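Cell 2 gripper service, Hinddale workshop

Pages from the June service of our tabletop pick-and-place cell. The arm is a Fujimoto six-axis unit with a Dola two-finger gripper, and it spends most of its hours on small parts handling. The service covered finger alignment, the wrist camera mount and the cable run at the last joint. Notes are kept short. Torque values and part numbers are in the cell binder.

Finger alignment. Both fingers came off, the mounting faces were cleaned with alcohol and the screws went back in with fresh threadlocker. Parallelism at full close was out by 0.3 mm before the work. The left finger had crept on its seat. After shimming, the gap gauge reads the same at the tip and at the root.
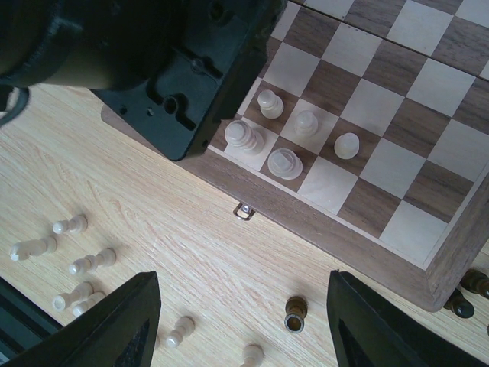 Gripper speed was cut to 30 percent for the acceptance run, with force at the lowest setting that still held a part. The routine is the Gultudus pick set, which uses mixed shapes in any orientation. Chess pieces suit it well: the whitish ones lying on their sides on the pale tabletop give the camera weak edges, and a small round-headed one between the open fingers is a fair check of the approach height. Keep the board's latch in the collision model. It projects past the border on the near side and a low sweep can catch it.

Camera mount. The bracket screws are checked every 18 weeks, or after any hard stop. Recalibrate if the bracket has been moved at all – even a slight tilt shows up as a steady offset at the far side of the work area. The target needs 11 poses. Fewer will pass the software check but give a poor fit near the table.

Cable run. Leave roughly 3 cm of slack at the wrist with the last joint at zero, then turn it slowly to both limits and watch the strain relief. Replace the sleeve if the inner jacket shows through. Ties go on hand tight, tails trimmed flush.

Next entry: base bolts and brake test.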